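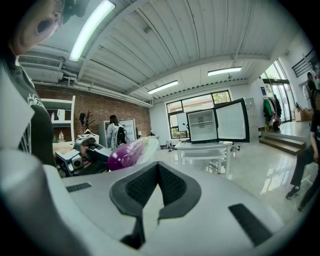
Figure 7.0 A glossy purple eggplant with a lighter, whitish tip at one end.

Chapter 7
Storage Faults and File System Recovery

7.1 Scope of the chapter

Chapter 6 dealt with faults that clear when a process or a service is restarted. The faults in this chapter persist. They are recorded on the disk, and they will still be there after the machine has been powered down and brought back up. A technician who treats a storage fault as a memory fault loses time and may lose data, as each further start-up writes to the volume that needs to be preserved.

The reader should already be able to open a terminal with administrator rights, identify a volume by its label, and read a system log. Readers who are unsure of the last of these should go back to section 4.3.

7.2 Terms

A volume is a region of storage that the operating system presents as a single unit. A file system is the structure written on that volume to record where each file begins, how long it is and who may open it. The journal is a reserved area in which the file system notes a change before making it. If power fails partway through the change, the journal is read at the next mount and the change is either completed or discarded.

A block is the smallest amount of space the file system will allocate. On the practice volumes used in this book the block size is 16 kilobytes. A file of one byte therefore occupies 16 kilobytes on the disk, and the difference between the size of a file and the space it takes up should not be read as a fault.

7.3 Logical and physical faults

A logical fault is an error in the file system's records. Two files may claim the same block, or a block may be marked as in use when no file refers to it. The disk itself is sound. A physical fault is a failure of the device to return what was stored on it.

The two are often confused because both produce read errors in the application. They are told apart by the device's own error counters, which are covered in section 7.5. Repair tools must not be run on a volume with a physical fault until a copy has been made.

7.4 The Stallisstead volume

The worked problems use one case throughout. Stallisstead is a file server in a small design office. It was set up by Jui-lin Poon and is now looked after by Chie Sakai. The server holds two volumes, Larnach and Yeh. Larnach contains the current jobs and Yeh the archive.

On 2019-09-16 the server lost power during a scheduled backup. When it was restarted, Yeh mounted normally. Larnach mounted as read-only, and the check utility listed 2,586 files with intact records and 492 blocks marked as in use with no owner. The last full backup of Larnach had been made in January.

The log extract for the case is printed in Appendix C. It is limited to the first 3,000 lines after the restart. Line numbers in the problems refer to that extract.

7.5 Reading the error counters

Most drives keep a count of sectors that have been remapped and a separate count of sectors waiting to be remapped. The first is a record of past repairs and may stay at the same value for years. The second should be zero. Any other value means that the drive has failed to read a sector and has not yet been able to replace it.

Record both counts before any other work is done, then record them again after the volume has been copied. If the pending count has risen between the two readings, stop using the drive and continue from the copy.

Problem 7.1 Using Appendix C, find the line at which Larnach was set to read-only. State which event in the preceding lines caused the change.

Problem 7.2 Calculate the space held by the unowned blocks on Larnach, in kilobytes. The block size is given in section 7.2.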